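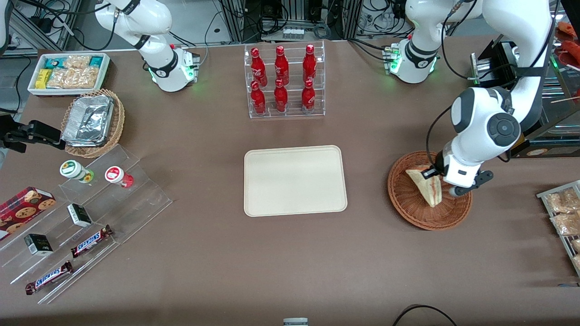

Counter setup with tray, tiered bottle rack and baskets. Photo: Zembridge

Last updated: August, 4:40 p.m.

ZEMBRIDGE OPENS GRAB-AND-GO COUNTER AT USINA

Lunch in a hurry, no line, no kitchen. Zembridge opens its first grab-and-go counter this month on the ground floor of the Usina building. Sandwiches, cold drinks, crackers, foil-tray hot meals. Open from 7 a.m.

The counter is meant for the 442 people who work upstairs and anyone walking by. Stock for up to 1000 items a week, all ordered through local wholesaler Awasthi.

"People had 2 choices before, the vending machine or the bus into town," said Shanti Thakur, who runs the site for Zembridge. "We wanted a real basket of sandwiches — and something sweet by the register."

Layout is simple. Baskets for sandwiches and hot trays, a white tray for the bagged snacks, clear stepped racks so the labels face the customer. Empty tray in the middle is for building your order, take it to the register when your done.
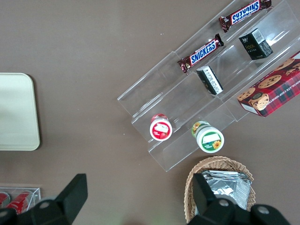 Sweets and pantry items get a rack of their own. Devendra Gautam picked the first range and kept it short, mostly things people asked for in the spring survey. Snickers bars sit up in the top compartments, the chocolate chip cookies are down at the lower end next to the small round jars. More flavors comming once the first orders are in.

Opening week: 80 free coffees from Burnen, first come first served. Bring a cup if you have one.

Press contact: Orlando Mamani, Zembridge front office. Visits before noon please.

Comments

Gervásio C.: Will there be a veggie sandwich? Didnt see one listed.

Nour Hijazi: Finally. Please keep the cookies in stock past 3 p.m.

deskbound: card only or cash too?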